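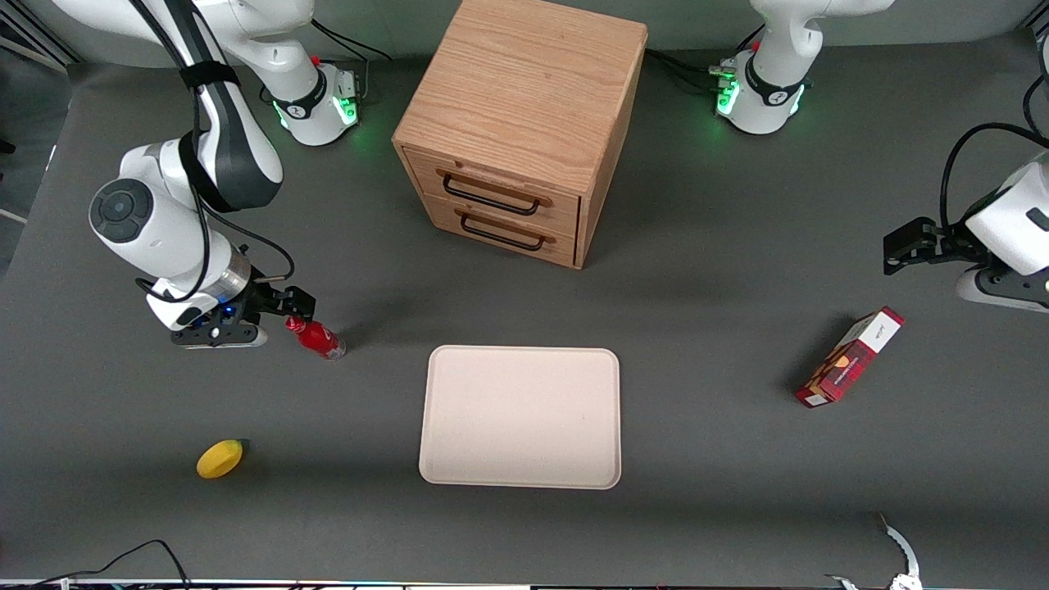 *Small two-drawer cabinet, light wood, black bar handles*

**nula_k**
I want to put a cabinet like this one on my desk, for pens, chargers and the small papers. My question is about the handles. I like the black bars, but each one stands on two posts and I am afraid that my sleeve will catch on them. Has somebody lived with this kind of handle?

**Trallard208**
I have bar handles on a Zukero box for 5 years and my sleeve was never caught. What annoyed me was the screws, they became loose in the second winter. One drop of glue on the thread and it was finished.

**jaidee**
I do not agree about the glue. If you want to change the handles later, you will damage the front. Use a small washer and tighten it again sometimes.

**Trallard208**
> you will damage the front

Mine came off without problem when I painted it. But okay, the washer is also good.

**nula_k**
Thank you both. And the color? My table is gray too, and the light oak looks warm on it. My sister says that I should paint everything white.

**jaidee**
Please do not paint it! The grain is the best part. Put wax on it, two thin layers, and wipe after each one. I used 300 grit paper before the first layer.

**Trallard208**
For once I agree with jaidee. Only keep bottles away from the top, also the closed ones. I have a ring on mine from a sauce bottle and the wax did not help.

**nula_k**
No paint then. I will buy the wax this evening, and the washers.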